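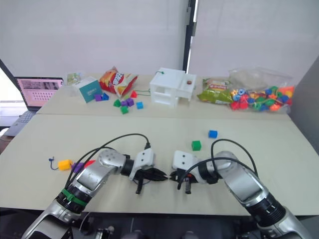
Titora Portfolio Journal (hardcover)

I started making the Titora journal because I was sick of hunting through my inbox every time I wanted to know why I'd bought something. I had spreadsheets full of prices and dates, and they were fine, but none of them could tell me what on earth I was thinking the week I put a chunk of my savings into a shipping company. So I ruled up a notebook, used it for a couple of years, and then my friend Nuria Collado pinched the idea and asked me to print her one. Here we are!

It's a paper journal for people who look after their own investments, or who look after a few for family. You don't need a finance background. I worked on the back-office side of a small wealth management firm in Wedport for a long time (settlements, mostly, and a lot of phone calls), and the layout comes from the decision notes our portfolio managers used to keep, with the jargon taken out.

What's inside

Each holding gets a double page. On the left you write down what you bought, what you paid, what you expect to happen and what would make you sell. I'm a bit bossy about that last one, so it has the biggest box. On the right are review lines, with a column for the price and a wide column for your own comments. Mine are often just "still happy" or "read the annual report, yawn", and that's plenty.

There's room for 30 holdings. If you've got more than that, buy two, or maybe have a think about whether you need them all.

At the back you'll find 6 cash-flow pages for dividends, interest and fees, then a section for tax-time notes. I've left the headings blank in that part so it works whether you're in Australia, New Zealand or somewhere else entirely. The old version had a currency table too, but hardly anyone filled it in, so I swapped it for more dotted pages.

Paper and cover

Cream paper, heavy enough for a fountain pen as long as you're not using a really wet nib. It lies flat once you've broken the spine in a little. The cover is grey cloth with a ribbon marker, and there's a pocket inside the back for loose statements. Riet Van den Broek does the binding at her workshop in Zullidville and she's fussy in the best way. She sent back an entire delivery of ribbon last time because the colour was off, which held us up a bit, but the new lot is gorgeous.

What buyers have told me

"I filled in the sell box for a bank stock I'd held for years and realised I had no answer. Sold half of it that afternoon." Leire Barroso

"Bought it for my dad, who writes in tiny capitals and has already asked for another. I'd love a slightly bigger pocket." Yolanda Olmedo

(The pocket is getting bigger in the next print run, Yolanda!)

Ordering

Item code 1743 is the lined edition and 1233 is the dotted one. The holding pages are the same in both, it's only the notes pages that change. Orders placed before noon usually leave that same working day. The next print run is due in April, and if your favourite is sold out you can pop your email in the box and I'll write to you when it lands.

If you're buying for a club or a class, get in touch first and I'll work out a bundle price. Nawal Erraji ordered a stack for her investing group at the Gudeta library and we managed to get the group's name stamped on the covers, so ask me about that too.

One more thing: the journal won't tell you what to buy, and neither will I. I'm not licensed to give financial advice and I'd be hopeless at it anyway (see shipping company). If you want a recommendation, please talk to a licensed adviser.

Returns are fine if you haven't written in it. Email me before you post it back so I can give you the right address, as the one on the parcel is Riet's workshop.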